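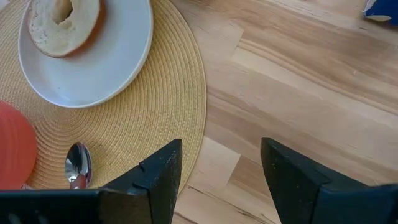 Half a bagel, the good plate, and the woven mat I can't stop talking about.

Round woven placemats for everyday breakfast — who else is a convert?

Posted by prustarby_kitchen, March 26, 2019

OK, I need to gush for a minute. I've had bare tables my whole adult life and figured placemats were for holidays and my mother-in-law. Then I picked up a set of 4 round straw-colored ones at a yard sale and now I put one down for everything. Toast. Soup. A bagel half while I read the mail! The white plate looks so much nicer on that yellow than it does on plain wood, and the plate doesn't make that awful scraping noise when I scoot it over to make room for coffee.

Two questions. How do you clean the ridges? And does the outside edge keep getting fuzzier, or does it settle down?

raghu_poojary wrote:
Welcome to the club! We've used coiled ones like that since we got married and I love them. Crumbs: turn the mat over and slap the back of it over the sink, then go around the rings with a dry pastry brush. Go WITH the coil, not across it. Across just packs the sesame seeds in deeper.
The edge on ours got fuzzy the first few months and then quit. I trim the long bits with nail scissors.
— Raghavendra

Drullix wrote:
I'm going to be the grump. I had these for three years and gave them all away. Anything sticky is the end of them. One spoonful of strawberry jam went down between the rows and I never got it out. Cork wipes clean and costs less. For breakfast especially, I don't see the point of woven.

prustarby_kitchen wrote:
Jam is a fair worry, we are a big jam house. But cork looks like a bulletin board to me! I like that the rings echo the plate. It's a round thing on a round thing with a round bagel on top and it makes me happy at seven in the morning.

hegde_home wrote:
Round or rectangle matters more than people think. On our little table the round ones take up less room at the corners, so two people can sit at right angles without the mats bumping. The catch is silverware. With a dinner plate in the middle there's no room left for a fork, so it ends up on the table anyway. With a smaller plate pushed up toward the top you get a nice spot in front for a napkin.

Drullix wrote:
See, that's my other complaint. If the fork is on the wood, what is the mat for?

hegde_home wrote:
The plate! Mine has a rough ring on the bottom that scratched up our last table. The fork never hurt anything.

sivaprasad_u wrote:
Jam fix, for both of you: barely damp cloth, tiny drop of dish soap, dab it, then stand the mat on its edge against something so air gets to both sides. Do not soak it. I soaked one in September and it dried in the shape of a potato chip. I pressed it under cookbooks for 4 days and it's almost flat now, though a full glass still wobbles on it.
Sivaprasad Unnithan

raghu_poojary wrote:
I disagree a little on the cookbooks. Mist it lightly first and then put the weight on. Pressing it bone dry can crack the strands. I lost one that way.

sivaprasad_u wrote:
That would explain the snapping sound I heard. Thanks, trying the mist on the next one.

draltell wrote:
Can we go back to the bagel? Why is it not toasted?? And what's going on it?

prustarby_kitchen wrote:
Ha! Soft and plain for me if it's fresh, toasted on day two. Cream cheese, then sliced tomato and too much pepper. Cut side up always, so the top doesn't roll around on me while I spread.

draltell wrote:
Plain when fresh is the right answer. I take it back. Toasting a fresh bagel is a waste of a good bagel.

Drullix wrote:
Hard no on that one too. Toasted, always, even right out of the bag. You want the cream cheese to go a little soft on the warm part.

prustarby_kitchen wrote:
We will never eat breakfast together, Drullix, but I did order a pastry brush. Going to try it on the mats this weekend and I'll post how the edges are holding up.

Last updated by prustarby_kitchen: added the dish soap tip to my notes, thanks Sivaprasad!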